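Sleeping in the box room

9 July 2019

So we swapped bedrooms in May and I've been meaning to write about it ever since. The big room at the front gets all the street noise, and I'd had enough of lying awake at 5 listening to delivery vans. The box room at the back is tiny, but it's dark and it's quiet and I'm sleeping like a teenager again.

I did fret that it would feel like a cupboard. You do have to shuffle in sideways past the wardrobe (and I've a bruise on my hip to prove it), but once you're in bed, who cares?

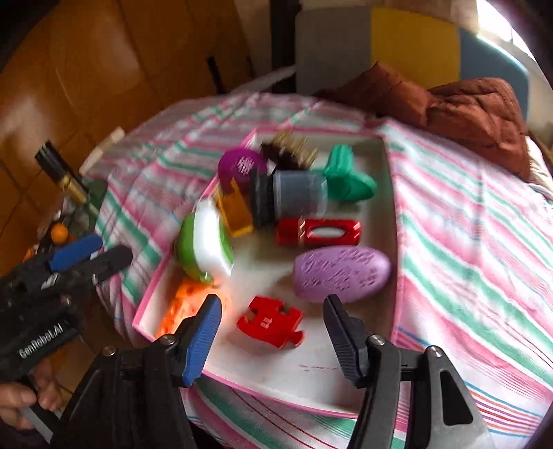 My sister reckoned we'd be back in the front room by Christmas, that a small room gets stuffy and we'd be at each other's throats by the first warm night. Well, we've had a few warm nights now and we're still speaking! The window stays open a crack and that seems to do it.

The biggest change was the curtains. I bought a blackout pair from Lanness and they're so heavy that the old rail came down twice. The new rail is a Kimaro one, not pretty, but it hasn't budged – touch wood. 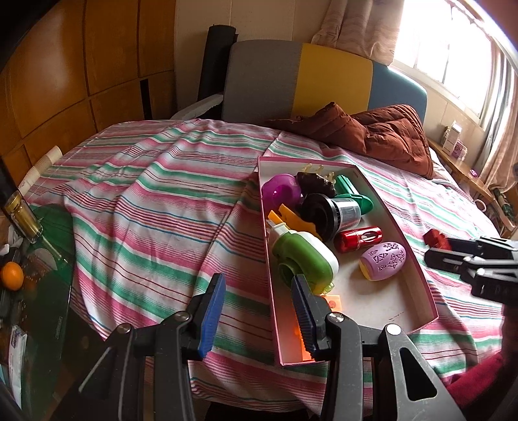

What about the mattress?

A few of you asked. We kept our old Plustell, which has done us 10 years and is still fine if you turn it. I did lie on a very smart one in the shop, and then I saw it was 2000 pounds and got up again quite quickly.

Bedding matters more to me anyway. I've gone right off duvets in summer and just have cotton sheets, washed soft, with a thin blanket on top for the small hours.
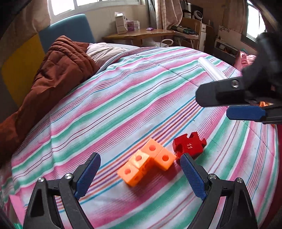
I don't iron any of it, before my mum asks. It goes on the line, it gets folded while it's warm from the sun, and it goes in the drawer under the bed. Next job is the bedside lamp, which buzzes.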